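Storage and Handling of Reusable Containers in a Shared Workshop
Student project report, Packaging and Materials module
Submitted by Latifa Ragab, 2024-05-14

2. Background and site

The project was carried out at the Lumanlan teaching workshop, where reusable plastic containers are kept between practical classes. The workshop holds stock for two courses, and both draw on the same shelving. Under the present arrangement, each course group returns its own containers after use and lids are stored wherever space allows. The aim of the project was to propose a simple storage plan that would keep each lid with its container and make worn items easier to find.

Blue bins are kept on open steel shelving, with further bins on a cart. Round lids are handled separately, as they do not nest with the rectangular stock.

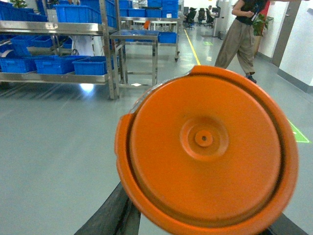
Figure 1. Orange round lid, with steel shelving and blue bins behind.

2.1 Method

The storage area was visited during two practical classes. Staff and students were asked where they expected to find a given lid and where they had last returned one. The answers were compared with the stock list kept in Workora, the booking system used by the department. The list records more than 1,000 items, but lids are entered only under the heading "accessories", without size or condition.

2.2 Condition of lids

Wear is the main reason for withdrawing a lid from use, and the department's present guidance, adapted from Miller, asks only whether the lid closes. This was considered too general for a shared store. Surface marks should also be recorded, including minor ones such as the faint scuffs and small dark specks on the face of the orange lid in Figure 2, so that later damage can be told apart from marks already known. A grade of "marked, usable" is therefore proposed for lids of this kind, subject to a closing test.

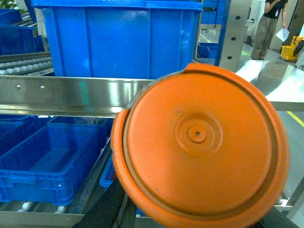
Figure 2. Face and rim of an orange lid, with a blue crate behind.

2.3 Proposed storage plan

Labels should be fixed to the shelf edge and should not be placed on the containers themselves, which move between courses. The Tamutby label holders already held by the department are suitable, and a pack of 20 would cover the first stage. Crates present a separate difficulty, as they are at times left wherever they were last emptied. A large crate with ribbed sides, like the blue one resting on the steel rail, takes up considerable space and should have a marked position of its own. The plan will be reviewed in August, before the new classes begin.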